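11 Nov 2021

Writers' workshop log, Tirkik pilot, draft 4

Read the whole thing again start to finish, 54 pages, no breaks. Notes while I still remember why I was annoyed.

Cold open plays better than draft 3. Dimitriou Station is set up in two lines and the gag with the airlock chime lands before the titles. Good. But the titles now come in on page 6, and I don't believe anyone at Studgate will let a half-hour cartoon run that long before the theme music. We said the same thing about draft 2 and then added a page.

The ship computer. I still don't buy it. In act one it can't tell the crew apart, and in act two it gives a speech about each of them by name. Somebody wrote "it's been learning" in the margin. Where? Between which scenes? If it learns, show one scene of it getting a name less wrong. Otherwise keep it dim the whole way, which I think is funnier anyway.

Joke count, since I was asked for one: 272 by my marks, and I was generous. More than 70 of them are somebody insulting the cook. The first dozen are fine. By the dinner scene the cook has no other function, and then we want the audience to care when he gets left on the moon. I tried crossing out every second insult in act one and lost nothing. Marked copy is in the Zinex folder, under the old draft number (sorry, will rename).

Act two, the freezer plot. The time jump is supposed to be 100 years, and everyone they meet afterward knows their slang. Either make it a joke or fix it. Do not put in a line where a character points it out and shrugs - we have that line three times already, on pages 19, 31 and 40.

The table read went well, I'm told. I was there and I heard a lot of laughing from people who wrote the lines. I'd like to hear it cold, with readers who haven't seen a page, before I agree the moon sequence works. Try for a read in December.

Things I'd keep no matter what: the customs form scene, the silent elevator ride, the second-to-last line. The last line can go.

To do:
- cut titles back to page 3 or 4
- decide on the computer, dim or learning, and stick to it
- find the cook one scene where he wants something
- fix the calendar on the bridge, it says two different years
- ask whether the theme music is cleared, or if we're just humming something we heard

Not convinced draft 5 needs to exist before the cold read. Outvoted so far. 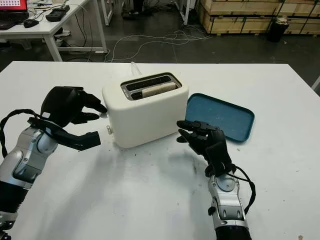
Toaster with a slice in, blue tray to the right.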